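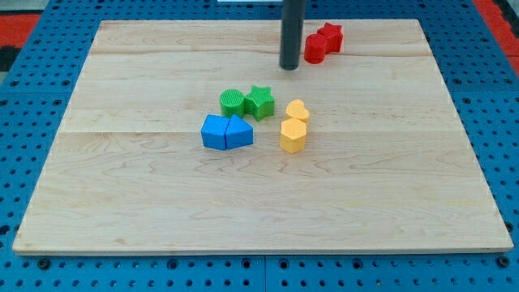
2 min read

Review: Zetach incident reporting system, first year of use

The Ranitport Police Oversight Office has completed its review of Zetach, the software used by officers to record stops, arrests and any use of force. The review was led by Nilmini Khan and covers reports filed at the Ranitport and Perurport stations up to the end of April.

Zetach replaced a paper form of nine pages. Officers now complete their account on a tablet or desk computer, and a supervisor must sign it before the end of the shift. Roughly 3000 reports were filed during the period. We read 507 of them in full, including every report in which a weapon was drawn or a vehicle was pursued.

The main screens are clear and the order of questions is sensible. Times are entered once and carried through to later sections, which has removed a common source of error. Changes made after signature are kept alongside the original wording – a feature we regard as essential where accounts are later disputed in court.

Other parts are less satisfactory. The free text box stops at 2000 characters, and several officers had continued their statements in the field meant for witness details. Searching by location is slow and does not recognise older street names. Statements from members of the public can be attached but not searched at all.

Support is provided by Selvanayagam under a separate contract. Calls were answered promptly, although the helpline closes at 6 p.m. and most force reports are written at night.

We rate the system as good for recording and fair for retrieval. Stations considering it should ask for a longer statement field before signing. The text search is due to be tested again at Perurport, and the results will be added to this page.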